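Subject: Re: Run stopped again, same arm
From: Luuk Timmermans
Date: 22nd September

I read the Drineo report twice and I'm still not buying "operator placement error" as the cause. Before we all agree to blame whoever put the bricks down, look at what the arms are being asked to deal with.

Wrist view first, then the whole cell:
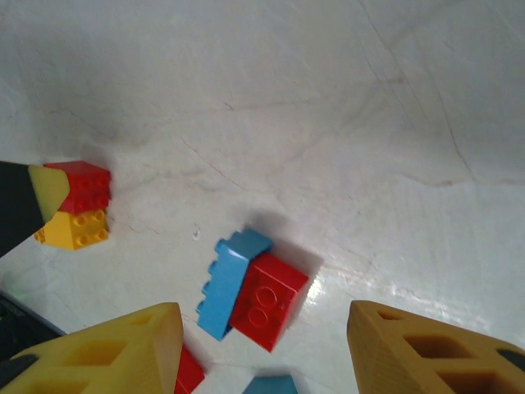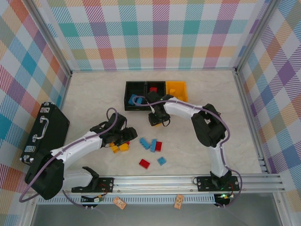

Eller wrote:

> Stop 18 was the left arm again. Force limit tripped on
> the way down, fingers pushed into the table next to a
> brick. Devik says the table height is fine and the bricks
> were too close together. I have marked it as placement
> error and we can carry on to 400 picks as planned.

Too close together for what? The task sheet says "scattered", and bricks that touch are scattered as far as I'm concerned. If the planner can't cope with two of them leaning on each other, that's a planner fault and it should be logged as one.

I'm also not convinced about the table height. Who measured it, and when? The last figure I can find is from before Van der Linden swapped the fingers, and the new ones are longer. The log has the trip at line 1763, and the commanded height there is the same as it was with the old set. Nobody has shown me a tool offset that changed.

And 391 picks without an injury is not a safety argument – it only tells you people kept their hands out. The right arm kept moving after the left one tripped. I'd like that explained before October.

Please don't restart on my account. Eller, can you send the offset file for both arms, the real one and not the copy in the report?

Luuk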